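Home | Kitchen | Workshop | Tips A–Z

Sharing a bench with robot arms

Treloar sold us theirs as a time saver. Maybe. The packing got lighter, but someone still sets out the trays, and the breaks got shorter.

- Sort tubs by size before you start.
- Keep cables off your side of the floor.
- Ask who clears a jam, and whether it's paid. 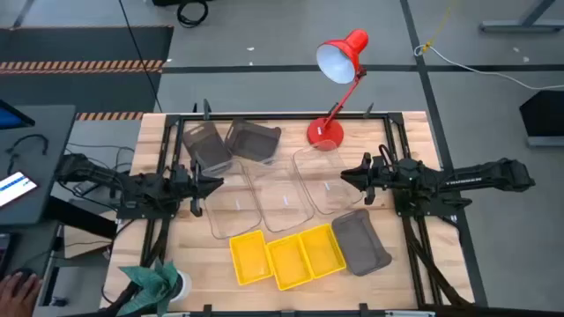
I'd also write down your own stoppages for a month. Our July sheet had 193, and the office had 140.

3 comments | 12 shares
Back to top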